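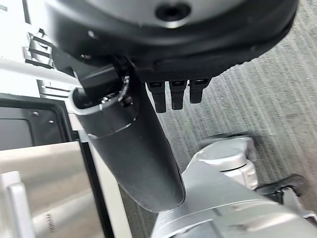 Attachment 1: black robotic fingertips under a round black housing

Ticket 403
Subject: Dremeo recirculation pump, hot water still slow at upstairs bath
Status: Open (was Closed, reopened by customer)
Opened by: Sieglinde Teuber
Assigned to: Nicanor Orozco, Flandia Plumbing & Heating
Site: single family, built 1990, copper throughout, gas tank heater in garage

Customer message
You put in the Dremeo pump in August and I was told I'd have hot water upstairs "almost instantly." I do not. I run the bath tap and wait 4 minutes. Before the pump I also waited 4 minutes. I would like someone to tell me what I paid for.

Reply, Said El Fassi (office)
Hi Sieglinde, sorry for the trouble. Please check that the pump is plugged in and that the timer is set to the right time of day. If the power went out, the timer on this model loses its setting. Closing for now, reply to reopen.

Customer message
It is plugged in. The timer is right. It was right before I wrote to you. Please don't close my ticket while I'm still in it.

Note, N. Orozco
Reopened. I don't buy the timer story either. A timer that's off gives you slow water at some hours and fast at others, and she says it's the same all day. Asked her to put a hand on the pump body while it's supposed to be running and tell me if she feels it humming.

Customer message
It hums. The pipe above it is warm. The tap upstairs is still slow. The downstairs kitchen sink is quick, if that matters.

Note, N. Orozco
It matters. Kitchen is quick, so the pump is moving water somewhere. Install sheet says the crossover valve went under the kitchen sink. Sheet also says "farthest fixture." The kitchen is not the farthest fixture, the upstairs bath is. Obaidul, did you do this one?

Note, O. Debnath
I did. The customer's plan showed the upstairs bath coming off the same line just past the kitchen, so I put the valve where there was room for it. The vanity upstairs has a pedestal sink and I'd have had to leave the valve out in the open.

Note, N. Orozco
Whose plan? I've seen plenty of house plans from that time and the pipes went wherever the plumber felt like going that day. I'm not assuming anything from a drawing.

Site visit, 22/11/2024, N. Orozco
Arrived with Obaidul. Ran kitchen hot until steady, then went straight upstairs and opened the bath. Cold, and stayed cold. If the two shared a line up to the kitchen, we should have had warm water a lot sooner than that. Shut off the kitchen branch at the stop in the crawl space, bath still ran at full flow. So they split right after the heater. The plan is wrong.

Also checked while there:
– Check valve at the heater: OK, flow one way only.
– Heater thermostat: OK, did not touch it.
– Eveo plug-in controller: app says it has "learned" the household's habits. It had the pump off at breakfast, when she takes her bath. Set it back to plain timer mode. I'll believe in the learning when I see it.
– Old Steinbach shutoff under the bath: stiff, weeps at the stem when turned. Needs replacing before anything gets attached to it.

Customer asked if a bigger pump would fix it. No. A bigger pump would send hot water to the kitchen faster, and she already has that.

Proposed fix
Second crossover valve at the upstairs bath, new shutoff at the same time. We cover the labor. Dörte Lindemann to decide on parts.

Note, D. Lindemann
Parts covered too, the sheet said farthest fixture. Please don't promise "instantly" to anyone again. Five seconds would be nice but I'm not putting it in writing.

Customer message
Fine. I will time it myself when you're done, and I'd like the ticket left open until I have.

Note, S. El Fassi
Left open. Valve and shutoff on order.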